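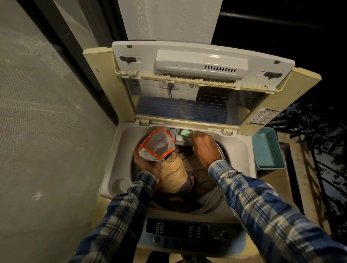

Call for participants: people who do laundry at home, for the Stanura build

We are a small group building a household helper robot in a shared workshop in Nanthorpe. The robot is called Stanura. It has two arms, a head with two cameras and a base on wheels that came from an old hospital cart. The first job we want it to learn is loading and starting a washing machine, and for this we need to learn from many people who do it in many different homes.

We are looking for nine participants, to begin in September.

What you would do

You wear a light camera on a headband and you do your laundry as you always do it. You open the lid, put in the clothes, add the detergent, choose the program and start. Later you also take the clothes out. Please do not change your habits for us. If you pour powder from the bag with one hand and hold the drawer with the other, we want to see exactly this. If you wash in the evening on a balcony, it is also good - our robot has to work at night too, and we have very few recordings with lamp light.

We ask for 4 loads from each participant, over one month. Until now we have collected 267 recordings, but 139 of them are from the same two front-loading machines in the workshop building, and the robot has become too sure that every machine looks like those. For this reason top-loading machines have priority in this call.

Who can take part

You should be 18 or older and have a washing machine that you can use freely, at home or in a shared laundry room. If the room is shared, you must be alone there during the recording, or the other persons must agree in writing. You do not need any technical knowledge. Left-handed people are very welcome. You should be able to read short instructions in English or French.

What you get

We are not a company and we can't pay a salary. We give a supermarket card after the second load and another after the last one, and we pay for the detergent you use. You can also come to the workshop on an open evening and drive the arms yourself with the hand controllers. Murray Poirier will show you how. He built the shoulder joints and he is patient with beginners, but long hair must be tied and loose sleeves rolled up when the arms have power.

About your privacy

The camera doesn't record sound. It sees mainly your hands and what is in front of them, but it can also see parts of your home, so please put away letters, medicine and family photos before you begin. You can look at every recording before you send it, and delete it without giving a reason. Recordings are stored on a computer in the workshop that has no internet connection. Asuka Wada is responsible for them, and she will remove yours if you write to her, also after the project has ended.

How to apply

Send a message to Audrey-Anne Thibodeau through the contact form of the workshop, with the subject "Stanura laundry". Please write:

the type of your machine (top or front loading)
where it stands, for example kitchen, balcony or basement
at what time of day you usually wash
if you use powder, liquid or capsules

We answer everybody, but it can take over a week. Before the first load, Ashraf Tazi brings you the headband and tries it with you. This visit takes half an hour, and 6 p.m. or later is normally possible for him.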